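Laltasell Home Notes

Home | Kitchen | Bedroom | Bath | Caring for Parents | Contact

Better Lighting for an Older Parent's House
Sep 16, 2023
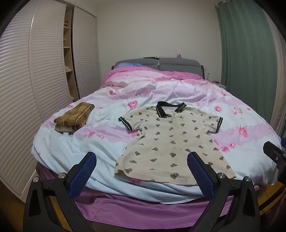
How bright should the lights be in an older person's home?

Brighter than you'd pick for yourself! Older eyes let in a lot less light, so a lamp that feels cozy to you can leave your mom or dad squinting at the mail. For a reading chair I like a bulb of 800 lumens, set a bit behind the shoulder and aimed at the page. Hallways can get by with 600, as long as the light reaches all the way to both ends.

I love this job, I really do. A few bulbs, an afternoon with a stepladder, and the whole house feels different. I redid my father's place on Chávez Street last May and he still brings it up on the phone.

Start by walking the house after dark

Go when the sun is fully down and turn on only the lights your parent usually turns on. Walk from the chair to the kitchen, from the kitchen to the bed, from the bed to the bathroom. Carry a notepad and write down every spot where you slow down or feel for the wall. Those go first. (Mine was a back entry nobody had lit properly in years, with one step down and a brown mat on a brown floor.)

The trip to the bathroom

Plug-in night lights with a sensor are wonderful. They come on by themselves at dusk and go off in the morning. Put them low, near the baseboard, so they light the floor and don't shine in anyone's eyes. Amber or warm white is easier on a sleepy person than blue-white. Leave one inside the bathroom too, so there's no need to hit the big overhead light at three in the morning and then walk back half blind.

Next to the bed, the lamp should be reachable while lying down. Touch lamps are great for stiff fingers. If your parent already has a favorite lamp with one of those tiny twist knobs, hardware stores sell a big slip-on knob that makes it much easier — or plug the lamp into a remote outlet and keep the remote on the nightstand.

Stairs

You want a switch at the top and one at the bottom. An electrician can add the second one, and if that's out of the budget, stick-on motion lights do a fair job. Change their batteries when you change the ones in the smoke alarm. A strip of light-colored tape along the front of each dark step helps too. Press it down hard at the corners so it can't catch a slipper.

Cut the glare

More light is good, but a bare bulb in the line of sight isn't. Use shades or frosted bulbs. Sheer curtains take the sting out of a sunny window. A shiny kitchen floor throws light right back up, so try turning the lamp or moving it before you buy anything new.

Small stuff worth doing

Dust the bulbs and wash the glass shades (let them cool first, and dry them well). Check the maximum wattage printed on each fixture; my father's hall light said 40 watts, and an LED that draws far less gave him plenty of light. Buy 2 spares of every kind and keep them in one labeled box. Keep cords along the wall, never under a rug. Glow-in-the-dark tape around a switch plate looks silly and works beautifully.

Print this page | E-mail to a friend

Comments

lurkcombe_gran: I'm the older parent here, and please ask before you swap somebody's bulbs! My son put daylight ones in my bedroom and it felt like the dentist. Warm white went back in and we're friends again.

PorchSwing: Do the sensor night lights work behind a dresser? Mine stays on all day.

Laltasell Home Notes: It's too dark back there, so the sensor thinks it's night. Move it to an outlet that gets some daylight.

Poltano reader: Did the tape on the cellar steps this morning. Wipe the steps with rubbing alcohol first and let them dry, it sticks much better.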